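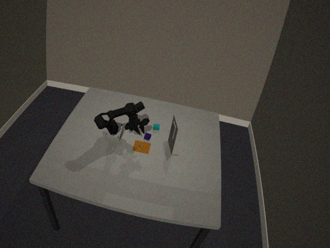

July, Friday, 4:30 pm
Bench cell budget, second pass

Went through the sim layout again with Hilkka Ruotsalainen before we send anything to purchasing. The white table with the black arm toward the back stays as the plan. Table depth is what I keep worrying about: in the model the back edge is close to the wall, and the real cable bundle needs 200 mm behind it. Asked Fimell for a deeper top, same legs.

Arm quote from Skusholm came in at 2843, controller included, mount not included. Yalçınkaya is cheaper but lead time is 19 weeks. Hilkka wants the Skusholm one. I agree unless the mount turns out silly.

Fingers: still on the plain black pair in the sim. Order two spare sets with the arm, not later.

Small stuff (cubes, orange pad, purple block, open gray container) we can print here. Leave it off the order, charge filament to the shop line. 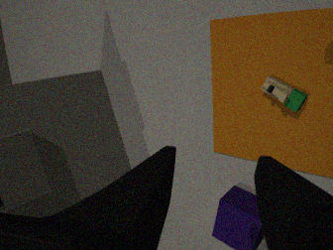 Still open

Wrist camera: Flurkamier has not answered on price. Call Monday morning.
Mount drawing: mine to do.
Lighting: no line for it in the budget yet. The close view is dim and grainy, so put in a placeholder for two lamps and ask Hilkka what she paid last time.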